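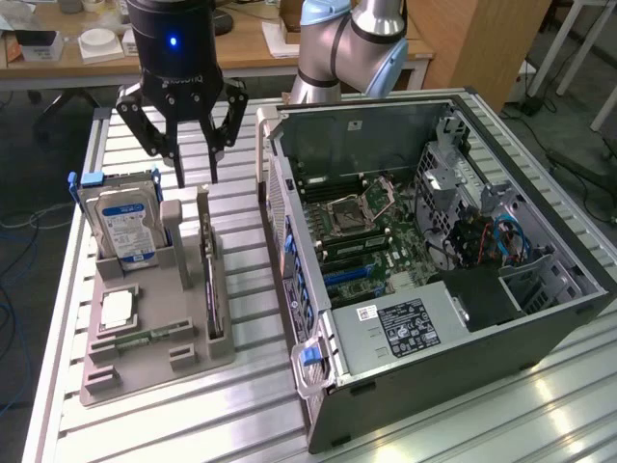
The Monday visit to the Tannous workshop began at the PC assembly cell, which refits desktop towers with a processor, memory and a hard drive. Pravesh Baloyi took us through the set-up. The cell has one arm, a Robotiq two-finger gripper and a bench of slotted aluminium extrusion. The fixture and the case are both located from the same rail, so a change of case model means moving one stop and re-teaching 3 points.

The parts fixture is printed in-house in grey plastic. Each part has its own pocket: the drive stands upright at the back in its caddy, the processor sits in a square recess, and one memory module lies in a long channel. Pockets wear at the lead-in edge. The present plate is the fourth revision and is checked with a gauge every 192 cycles. A worn plate goes back to the printer whole; inserts were tried and worked loose.
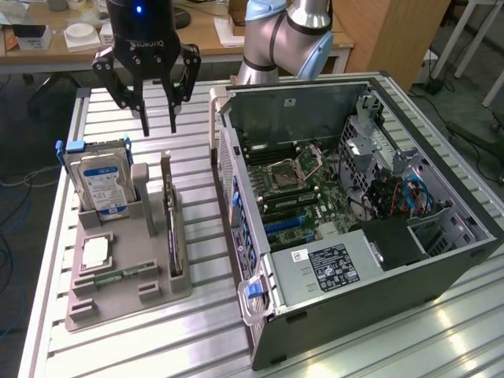

Gripper open over the parts fixture, with the tower on its side to the right.

Daily care is short. Fingertips are wiped, the pivot screws are checked for movement, and the arm is run to a reference post at 70 per cent speed. If the offset is outside limits the fixture is re-seated before anybody touches the program. Finger linkages are stripped monthly. Baloyi keeps the old pads in labelled bags, with the cycle count on each.

Most stoppages come from the drive. The caddy is thin and has to be held vertical while it clears the slot, and a grip taken too high lets it tilt. Grip force is now set at 86 on the controller scale, and the lift out of the slot is done slowly before the wrist turns.

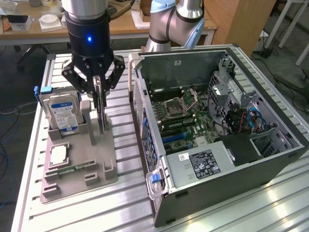 Aurelia Văduva thought the slow lift treated the symptom. Her own cell had the same tilt until the slot was deepened, after which force could come down again and the pads lasted longer. Baloyi has a deeper slot drawn for the next plate but wants the gauge results from this one first.

We moved on to the Surkier test racks at half past eleven.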